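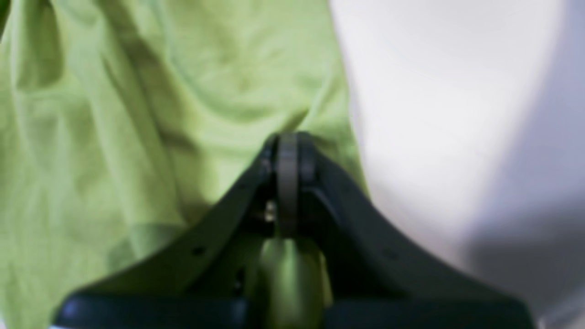

Poems on the ward

Jan 29, 2022

I hadn't read a poem since school when I signed up for the reading group at Skurinholm. I'd gone in for my six-monthly check, the clinic was running late (it always is), and there was a sheet on the noticeboard with a biro on a string. Tuesdays, Day Room, tea provided. I think it was the tea that did it.

Seven of us turned up that first September afternoon: four patients, two student nurses at the end of a shift and a kidney consultant who sat nearest the door with his bleep on his knee. We were each given a photocopied sheet with one short poem on it, no title and no name. Somebody read it aloud, then somebody else read it aloud again, and then there was the longest silence I've ever sat through in a hospital without a needle being involved.

And then we talked for an hour! The poem was about a gate. One of the nurses thought it was about her nan. I thought it was about a gate, and said so, and got a laugh, and by the end of the session I'd come round to the nan.

I've been going ever since, apart from the months when we all had to do it by phone (poetry on a conference call with a bad line is its own kind of art form). The sheets come from the Drellden library, a collection of more than 400 poems picked by people who've worked in hospitals or spent too long lying down in them. Some are very good. A few are dreadful, and those often get us going best. There was one about a stethoscope that rhymed "chest" with "chest" and we nearly missed the last bus over it.

What I wanted to know, when I started asking around for this piece, was what the medical lot get out of it. The consultant told me he spends his working day listening for the answer to his own question. In the group he has to listen to whatever comes. He's caught himself waiting a bit longer in clinic before he starts typing. One of the nurses was blunter and said it was the only hour of her week when she sat down.

Ekisum, the small charity that pays for the photocopying and the biscuits, now has 21 groups like ours, mostly in day rooms and outpatient cafés. It also runs the Kocsis prize, for poems by patients and staff, and last year 1,235 of them came in. One of those was mine. It was about a drip stand with a squeaky wheel, it didn't get anywhere, and I'm still rather fond of it.

If you fancy trying a group, ask at your hospital's main desk or look by the lifts. You don't have to read aloud and you don't have to like the poem. Ours has moved to the room behind the chapel while the Day Room gets a new floor, so follow the smell of toast.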